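Robots at Nutham, or how to watch a table being set very slowly

The open day at the Nutham workshop drew 41 of us, 2 of whom had brought folding chairs and turned out to be the smartest people in the building. Kirsty McPhee did the welcome and asked us to keep our hands behind the tape. Sihan Mao ran the demonstrations and asked us again, looking straight at me.

The first half was a talk on why picking things up is hard. I have dropped enough of my mother's china to need no persuading, but the slides were good and there was only one graph. Elsie Rewi wanted to know when a robot would do her ironing. Sihan said, very politely, not soon.

Then we moved over to the two-armed setup – the part everyone had come for – and the room went quiet the way it does at a putting green.
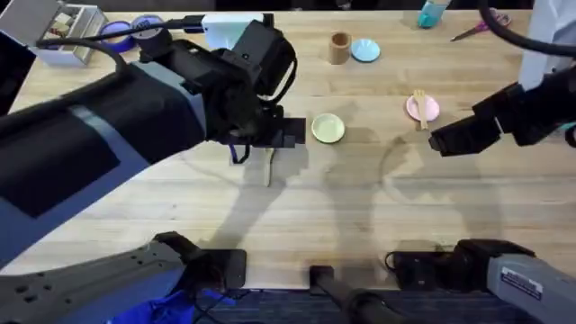 I went along expecting something with a face. What you get is a pair of arms, a lot of cable and a patience I have never managed at my own dinner table. The dishes are small and cheerful, and I grew oddly fond of the little wooden fork lying across the pink plate, with a gripper hovering beside it like a waiter who isn't sure you've finished. Manaia Tautahi whispered that her grandson sets the table faster. Her grandson, I'm told, has to be paid.

The next open day is in August. Names to Kirsty McPhee, please, and bring a chair.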